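Sternatmont Robotics Open Day: Frequently Asked Questions 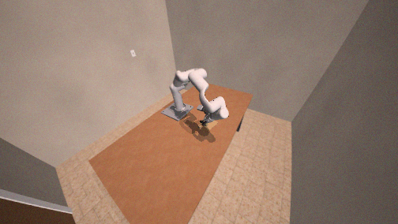 The open day runs in June, from 10 a.m. to 4 p.m. Doors close to new visitors at 3:15 so the last group has time to finish.

Do I need a ticket?
Yes, but it's free. We have 1,000 places and each person needs one, including children. Last year 881 people came.

What will I see?
The main demonstration is a robot arm working at a table, first in simulation and then on the shop floor. The simulated version runs on a large screen in the lobby. You can watch a task there, then walk through to the Drerov hall and see a real arm try it.

Why show a simulation at all?
It's where most of our work happens. A new motion is tried on the computer many times before a real arm gets it. The simulated arm is bolted to a plate on the table, with a gripper at the end, and the room around it is kept plain. Ulises Llanos runs the lobby session and will take questions on how it is built.

Can I control the arm?
You can steer the simulated one. Turns last three minutes. The real arm is operated by staff only.

Is there a minimum age?
No. Visitors under 14 must stay with an adult, and the adult needs a ticket too.

How long does a visit take?
Most people need an hour and a half. The talk in the Gachanja room adds 25 minutes and repeats at 11 a.m. and 2 p.m. Seats for the talk can't be reserved.

Is the building accessible?
The lobby, hall and restrooms are on the ground floor. The Gachanja room is upstairs and there is an elevator next to the front desk.

Can I take photos?
Yes, everywhere except the Statero test area, which is marked with yellow tape. Please don't use flash in the hall.

Where do I park?
Use the north lot. The south lot is for deliveries that day.

I can't come after all. What should I do?
Cancel through the link in your ticket email. The place goes to the next person on the waiting list.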